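Suche Suchbegriff eingeben Los

Zwischenbericht an die Förderstelle
Projekt Matei – Steckbrett für Übungen der Feinmotorik
Berichtszeitraum: ab September
Verfasst von: Relu Mihăilă
Stand: Dienstag, 23. November 2021

1. Was in diesem Zeitraum gemacht wurde

Im letzten Bericht haben wir mitgeteilt, dass die erste Ausführung des Bretts zu schwer war und auf glatten Tischen gerutscht ist. Diese beiden Mängel sind jetzt behoben. Frau Catinca Sandu hat die Grundplatte neu gezeichnet, die Werkstatt in Pritthorpe hat davon 2 Stück gefertigt. Eines bleibt bei uns, das andere ist für die Partnerfirma Jutden bestimmt und wird dort mit denselben Aufgaben geprüft.

Bei den Farben sind wir geblieben, wie es im Antrag steht: die Platte und die Aufnahmen weiß, die beweglichen Teile blau. Wir haben auch Grau für die Aufnahmen probiert. Auf der weißen Platte sah das ordentlich aus, aber der Schlitz war schlechter zu erkennen, und Herr Emanuel Pană hat davon abgeraten. Die Teile, die man greifen muss, sind verschieden groß. Der kleine Stift ist bewusst schwierig. Der runde Knopf ist für den Anfang gedacht, man kann ihn mit wenig Kraft fassen.

Die Versuche finden auf dem dunklen Tisch statt, den wir im Sommer angeschafft haben. Auf dem alten hellen Tisch war der Rand der Platte kaum zu sehen. Der Tisch ist im Kostenplan unter Position Ausstattung enthalten, es sind dafür keine weiteren Kosten entstanden.

2. Versuche mit dem Brett

Bis heute wurden 127 Durchgänge protokolliert. Ein Durchgang umfasst die Teile des Bretts in einer festen Reihenfolge, die Herr Radu Rusu vorgegeben hat. Bei dem Block und der geschlitzten Aufnahme gab es zu Beginn viele Abbrüche, weil der Schlitz zu eng gefräst war. Er wurde nachgearbeitet. Seitdem ist es besser, aber noch nicht so, wie wir es uns wünschen: Wenn der Block schräg angesetzt wird, klemmt er weiterhin. 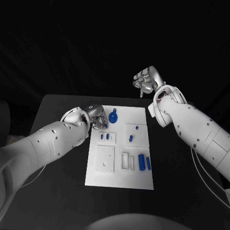
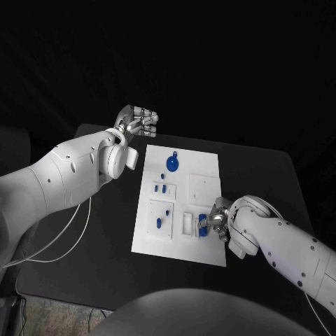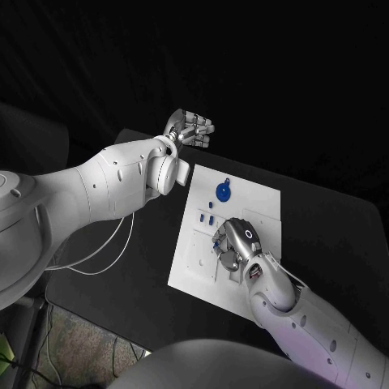
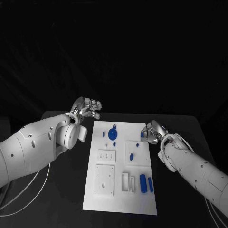
Abb. 1–4: Das weiße Brett auf dem dunklen Versuchstisch. Im zweiten Bild der aufrecht stehende blaue Block neben der geschlitzten Aufnahme, im dritten der runde blaue Knopf und der kleine Stift.

Zum kleinen Stift müssen wir noch eine Entscheidung treffen. Er fällt leicht um, wenn man ihn neben seiner Aufnahme abstellt, und rollt dann vom Brett. Frau Sandu schlägt einen niedrigen Rand vor. Herr Pearce (Jarrah Pearce, Jutden) ist dagegen, er möchte die Platte flach behalten, damit sie sich leicht reinigen lässt. Beide Vorschläge werden bis zum nächsten Bericht verglichen.

3. Mittelverwendung

Für Material und Fertigung waren in diesem Abschnitt 3.000 Euro bewilligt. Ausgegeben wurden 2.357 Euro. Der Rest soll für einen zweiten Satz blauer Teile verwendet werden – die Kanten nutzen sich schneller ab, als wir im Antrag angenommen haben. Wir bitten um Ihre Zustimmung, diesen Betrag in den folgenden Abschnitt zu übertragen. Die Rechnungen der Werkstatt liegen als Anlage bei.

4. Verzögerungen

Die Lieferung der Platten hat sich verspätet, dadurch begannen die Versuche später als geplant. Auf den Endtermin hat das nach heutiger Einschätzung keinen Einfluss. Das Handbuch zum Brett ist im Entwurf fertig, es fehlen noch die Maßzeichnungen und das Kapitel über die Reinigung.

5. Nächste Schritte

Zuerst wird der Schlitz ein zweites Mal korrigiert und die Einführung an der Oberkante etwas abgeschrägt. Danach geht das zweite Brett zu Jutden. Herr Rusu überarbeitet in derselben Zeit das Protokollblatt, in dem bisher kein Feld für abgebrochene Durchgänge vorhanden ist; wir haben diese am Rand notiert, und das Auswerten war mühsam.

Für Rückfragen zu den Zeichnungen wenden Sie sich bitte direkt an Frau Sandu, zu den Ausgaben an mich.

Relu Mihăilă
Prernance, Projektbüro Matei

Kontakt | Impressum | © 2021 Prernance | Nach oben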